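Search this site
Search

Vacancy: Legal Caseworker, Patients' Complaints

Britia helps hospital patients and their families bring complaints about treatment and conduct on the ward. We need a caseworker from March, four days a week.

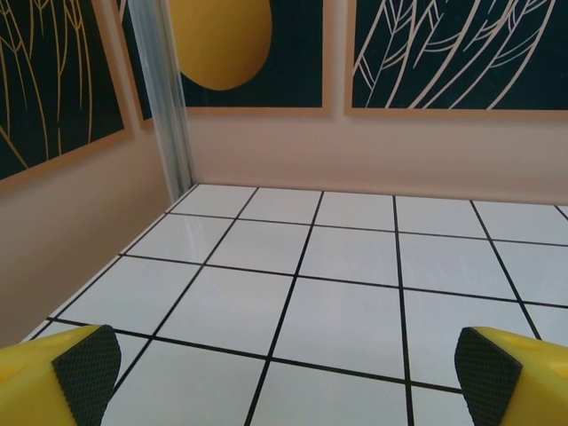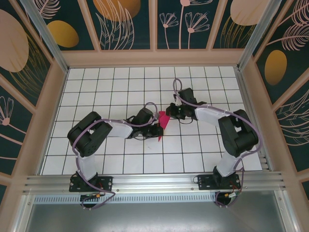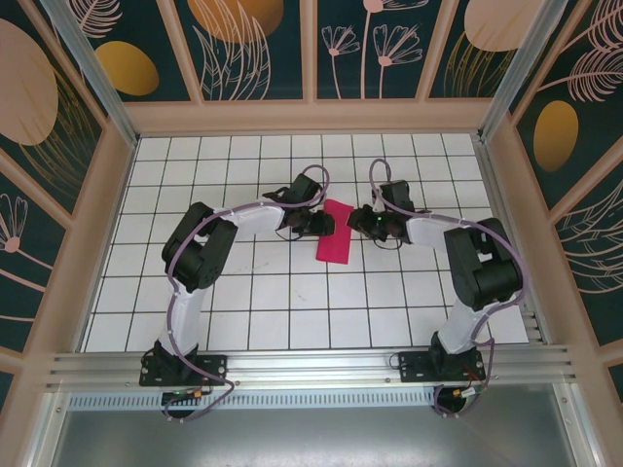
White floor tiles with dark grid lines.

You will take statements, request medical records and prepare files for our solicitors - usually around 48 open cases at a time. Some evening calls are needed. A law degree helps but is not required.

Probation is 90 days. Send a CV and a short letter to Femke Van Beek, quoting reference 407, by noon on Monday.

Related
Ward visits: new rules for families
Akash Uniyal joins the advice line
How to ask for your records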